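Gallery: two-handed collection with hand-held grippers

The pictures on this page belong to the Gernent study on learning manipulation from human demonstration. Each demonstrator works with two hand-held grippers, and the policy is trained on the recorded camera views and gripper motion. The main comparison is between training on 100 demonstrations and training on 400, with the same network and the same test positions. Stepan Ivanyshyn ran the collection, and Helmi Halonen did the training and evaluation.

View between the jaws, gripper open over the plain white surface. Jaw opening is estimated from finger position in this view and stored with every time step.

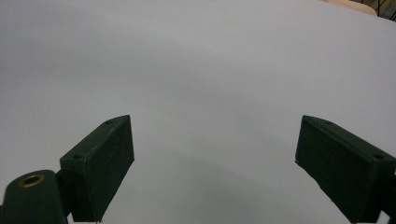
Milagros Tolentino asked whether the gain from 100 to 400 demonstrations would survive a change of demonstrator, as one person's habits in approach angle and speed could account for much of it.

It is a fair point and the present data do not settle it. A further set of 179 demonstrations, recorded by Nnamdi Nwosu in February, is held back from training and will be used for that test only. Errors so far are mostly in timing: the policy closes the jaws too early when the object is tilted. Smoothing the jaw signal over 5 time steps reduced this but made release slower. Results will be reported with and without smoothing. 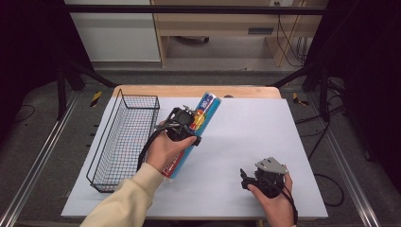
Container held in the left gripper beside the wire-mesh basket; right gripper open.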